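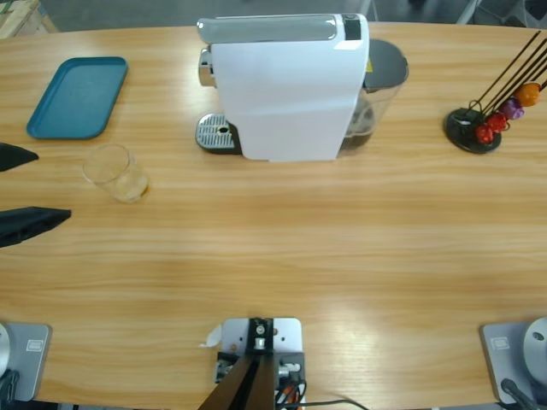 How often should a small office do its own fire and electrical walk-through?

Once a month is enough for most small tenants, with a longer one in September before the space heaters come out. The monthly round takes 15 minutes in a suite of 2,000 square feet. It does not replace the visit from the fire inspector or the service tag on the extinguishers.

Filed under: Workplace Safety > Checklists > Small Offices

Print this page | E-mail this page

Monthly walk-through, Barnside Building, second floor
Checklist by Geeta Tripathi. Comments added by Oldřich Michalík and Victor Mabula.

Mark each line OK, FIX or N/A. Write the room number next to every FIX. Hand the sheet in at the front desk the same day.

1. Exits and hallways

[ ] Exit doors open fully from the inside without a key.
[ ] Exit signs are lit.
[ ] Hallways are clear for their full width.
[ ] Stairwell doors close and latch by themselves.
[ ] Nothing is stored under the stairs.

Comment (Michalík): The north stairwell door latches if you let it swing from fully open. From halfway it stops against the strike plate. Test it from halfway. I have marked it FIX and asked for the closer to be adjusted.

Comment (Mabula): Delivery boxes outside the Kettani suite again. They were moved when I asked, but the same spot was blocked last month too. I would like a line on the floor there.

2. Extinguishers and alarms

[ ] Each extinguisher is on its hook, with the pin and seal in place.
[ ] Gauge needle is in the green.
[ ] Service tag is in date.
[ ] Smoke detectors are not covered or painted.
[ ] Pull stations can be reached without moving furniture.
[ ] Emergency lights come on when the test button is held.

Hold the test button long enough to see whether the light fades. A quick press only shows that the bulb works. If a light goes dim while you are holding the button, mark it FIX even if it is still giving some light.

Comment (Michalík): The emergency light by the copier dims right away. Battery is on order from Jultden. Leave it marked FIX until the new one is in.

3. Cords and outlets

[ ] No extension cord is used as permanent wiring.
[ ] No power strip is plugged into another power strip.
[ ] Cords do not run under rugs, through doorways or over hooks.
[ ] Plugs fit tightly and faceplates are not cracked.
[ ] Outlets near sinks trip and reset when tested.
[ ] Electrical panel doors are closed, with clear floor in front.

Anything that makes heat goes straight into a wall outlet. That covers kettles, toasters, coffee machines, space heaters and laminators. A heater that draws 1,500 watts leaves very little room on an ordinary circuit, and the person at the next desk usually has no idea that their outlet is on the same breaker. If a breaker trips, write down which one and what was running. Resetting it and saying nothing is how we lose track of the problem.
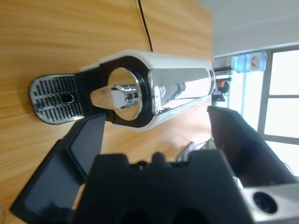 The same goes for outlets that feel loose. Tenants tend to wiggle the plug until it works and carry on. A loose outlet should be marked FIX and taken out of use, with tape over it, until the electrician has seen it. Devendra Mathur keeps the list for the electrician, so send him the room number and say which wall.

Comment (Mabula): Room 6, outlet on the window wall, very loose. Taped. The tenant was using it for a phone charger and was fine with moving.

Comment (Tripathi): Please stop taping with clear packing tape. Use the red tape in the desk drawer so that people see it.

4. Storage

[ ] Stacked items are kept well below the sprinkler heads.
[ ] Paper and cardboard are away from heaters and panels.
[ ] Cleaning products are in labeled bottles with the caps on.
[ ] Heavy items are on the lower shelves.
[ ] Tall shelves are fastened to the wall.
[ ] The step stool is sound and its rubber feet are in place.

Comment (Michalík): The archive room has more than 500 file boxes in it and the top row is too close to the sprinklers. The Bavau files are the oldest and can go off site first, if Dinesh Nigam agrees. I have asked him in writing. FIX.

Comment (Tripathi): Dinesh has said yes to moving them. He wants an inventory first. Keep this line on the sheet until the top row is down.

5. Shared tables and break areas

[ ] Table legs are tight and the top does not rock.
[ ] Edges are free of splinters and lifted veneer.
[ ] Chairs have no cracked seats or missing glides.
[ ] Floor is dry and free of crumbs and loose mats.
[ ] Heating appliances are switched off at the end of the day.
[ ] Trash is emptied before it overflows.
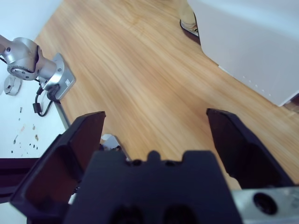 Check tables by leaning on each corner with both hands, then run your palm along the edge. A rocking table usually needs one leg tightened, and you can do that yourself with the hex key in the front desk drawer. Look at the surface too. On a light wooden tabletop like the one in the photo, look for dark rings, scorch marks and raised grain, all of which can come from heat or standing water. A scorch mark is worth asking about – it may mean something was set down hot, or it may mean an appliance is overheating. Unplug the appliance and feel the plug. If the plug is warm or brown, the appliance comes out of service and gets a tag.

Comment (Mabula): Round table in the lobby rocks. Tightened two legs, still rocks. I think the floor is uneven there. Moved it closer to the window and it is steady.

6. First aid

[ ] The kit is in its place and the sign is visible.
[ ] Bandages, gloves and eyewash are in date.
[ ] The emergency contact sheet is current.

Comment (Michalík): Eyewash expires next month. Replacement ordered. The contact sheet still lists the old number for the building office, so I wrote the new one in by hand. Needs a clean copy.

Open items carried to next month: north stairwell door, copier light, Room 6 outlet, archive top row, eyewash, contact sheet.

Print this page | E-mail this page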